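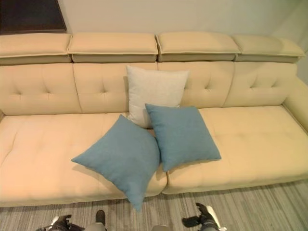

In Praise of the Big Pale Sofa

4 min read

Everybody I know told me not to buy a cream sofa. My sister told me twice. The guy at the furniture store practically told me, and he was on commission! And I'm going to argue that they were all wrong, or at least that they were worrying about the wrong thing.

People talk about a light-colored sofa like it's a white dress at a spaghetti dinner. You'll ruin it, you'll spend your life hovering with a wet rag. But I grew up with a dark brown couch, and let me tell you, that thing was filthy. We just couldn't see it. My mother lifted a cushion one May looking for a library card and found 32 cents, a fossilized grape and something we agreed not to discuss. Give me the couch that shows me the coffee drip while I can still do something about it.

What people should be arguing about is length. A long sofa changes how a family sits. When we had the little Mundik loveseat (552 dollars, and I resented every one of them by the second winter) two of us got the good seats and everyone else was on the floor or dragging in kitchen chairs. Now we all end up in a row like birds on a wire, and somebody's feet are always in somebody's lap.

I'll also stand up for adjustable headrests, which my design-minded friends think are tacky. Fine, they look a bit like a fancy minivan. But my husband is six foot three and has spent his whole adult life with his head hanging off the back of other people's furniture. Low, sculpted backs are lovely in a catalog and terrible during a movie.

Same goes for tufting. Yes, crumbs get into the dimples. I go over ours with the brush attachment when I remember, and a cushion with a little pucker and stitching to it still looks like something after a kid has been lying on it all afternoon. The flat, smooth ones just look tired.

Where I will give some ground is throw pillows. I like a few in the middle where people can grab them from either side. Past that you're moving pillows every time you want to sit down, and then they live on the rug, and the dog thinks they're hers.

Our sofa cost 1,433 dollars with delivery, and the sensible brown one was 1,080. I'd pay the difference again. Sit on the thing, spill on it, clean it up, and quit saving the living room for company.

Related
Why I Gave Up on the Coffee Table
Slipcovers: A Grudging Defense
The Brarniritz Recliner, One Year In
Where Do All the Blankets Go?

Contact | © Fiachra Madigan | Back to top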